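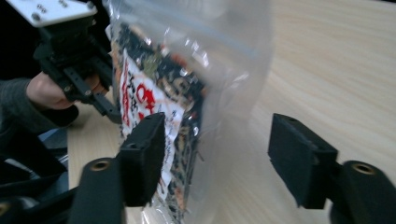
Re: [manip-software] Transparent packaging and the width estimator

List archive | Threads | Authors | Subscribe

From: Intan Yeoh
To: manip-software list
Date: 3 January 2018

Dear colleagues,

Thank you to Rainer for the message quoted here. I reply on behalf of the Calvo maintainers.

> Rainer Fröhlich wrote:
>
> At Flastdale we replayed the clear-bag episodes through
> the Calvo segmentation node. The mask follows the printed
> label and drops most of the film. The planner then centers
> the grasp on the label and closes too narrow. Is this
> a known limit, or have we set the depth filter wrongly?
> We run with a window of 15 frames.

Your filter setting is correct. The limit is known and is recorded in the tracker under "film margin". The node was trained largely on boxes and cans, where the outline of the object and the outline of the print are nearly the same. With a clear zip-top bag around a printed snack package, or a sealed package of dried ingredients with loose film spreading out past the filled part, the two outlines differ by a good deal. Glare makes matters worse. A bright fold in the plastic returns no usable depth, and the hole-filling step assigns it the depth of the table.

Amirul Govindasamy has prepared a branch that treats the two regions separately. The filled area is used to choose the grasp center, and the film is kept as a soft region that the fingers may enter but that is not used to set the opening width. On a pale wooden tabletop the dark contents separate well, so the first region is usually sound.

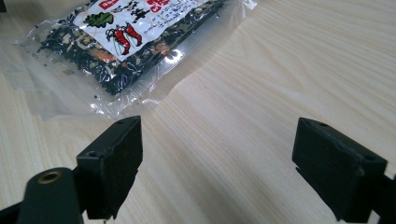 The second region remains the harder one, and the branch reports a confidence value for it so that the planner can decline a grasp when the value is low. Sites should not lower that threshold before the review in March.

Two requests to sites that wish to test the branch:

1. Rebuild the message package first. The mask message has a new field, and old log files must be passed through the converter before replay.

2. Keep the finger pads in the self-mask. Garkthorpe reported that black pads were merged with dark package contents when the self-mask was turned off.

The replay set now holds 2000 episodes, of which 17 are held back for regression checks. Please do not tune against those. Eckhard Reinholz at Trurport can grant access to the remainder.

Haoran Kong has asked whether the soft region should also be passed to the release controller - we have no settled view and would welcome comments on the list.

Yours sincerely,
Intan Yeoh
for the Calvo maintainers

2 replies | 0 attachments
Contact the list owner | Back to top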